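**November progress note, Flurstead handling guidelines**

Hi Oriana,

I promised you something shorter than last time, so I'll skip the background and go straight to where the guidelines stand.

The draft now has 72 rules, down from 122 in the version you saw over the summer. I know that sounds like we threw out a lot, but most of what went was the same rule written two or three ways (we had four separate ones about letting go of an object, all slightly disagreeing with each other!). The Plaline people sent back a long list of comments on the speed section and I've worked through all of it except their point about shared tables. I don't agree with them there and I'd like to talk to you before I answer.

The part I'm happiest with is section 3, on what a test record has to say. When we started, each partner site wrote up its runs in its own way. Narnow logged the object and the grip but never the other things on the table. Fuentealba logged everything on the table and then forgot to say whether the run was simulated or done on the real arm, so we spent most of a week emailing back and forth to sort out which was which. The new rule is dull and I love it: every record states simulated or physical on its first line, then what's in the gripper, then every other item within reach, even the ones the task doesn't touch.

We also settled the argument over lifting. The old wording said an object had to be "clear of the surface," and everyone read that differently. Now a lift and a hold are two separate entries. A lift means there's a visible gap under the object. A hold means the gap stays there for the full time set in the test plan. You can get the first one from a single still, but for the second you need the log, and the guidelines now say so in plain words.

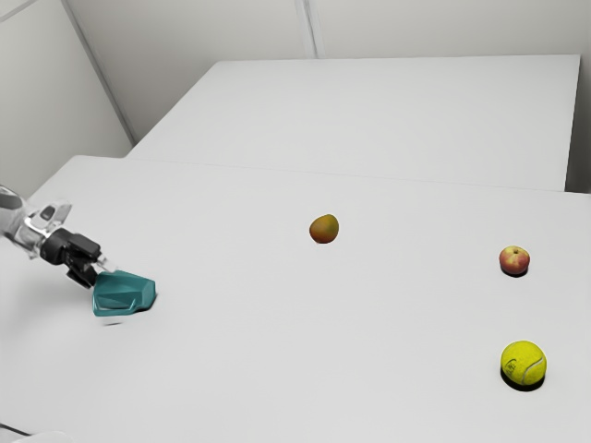
*Simulated tabletop: teal block held just above the surface, with a mango-like fruit, an apple and a tennis ball also on the table.*

Under the new format that gets written up as simulated, one faceted block in the gripper, three bystander items. "Bystander" is my word and I've already had two complaints about it, so if you can think of a better one please send it over. The spacing rule comes in here too. We ask for the distance from the held object to each bystander, measured at the start of the run and again at the end, and we ask for it even when there's plenty of open table in between. Fuentealba thought that was fussy. But their own records were the ones where we couldn't tell if an apple had been nudged or had been sitting there from the start, so I'm holding firm on it.

Soft and round things get their own page now. A tennis ball or a piece of fruit can roll if it's bumped, and the old text treated them just like blocks. The page covers how to place them, how long to wait before starting, and what to write down if one moves by itself.

As for checking that people can really use all this, we took 236 old simulated records and tried to rewrite them in the new format. Most went fine. The ones that didn't were nearly all missing the bystander list, and I've decided we shouldn't guess. They'll be marked incomplete and left alone. I'd sooner have a smaller set I trust.

What's late: the section on stopping a run. I said it would be done by now and it isn't. I've got seven pages of notes and no agreement on who is allowed to call a stop in a simulated run, or if that question even makes sense there (Narnow says no, I lean yes, mostly so people build the habit before they're standing next to a real arm). I'm aiming to have a draft of that to you before the winter break.

On money, we're a little under on travel and a little over on editing time. I'd like to move the travel leftovers across to pay for a proper copy edit, if that's okay under the grant terms. Could you let me know? I need a yes or no before I book the editor.

The full draft is in the shared folder with the Plaline comments still showing in the margins. Start with section 3 if you only have an hour.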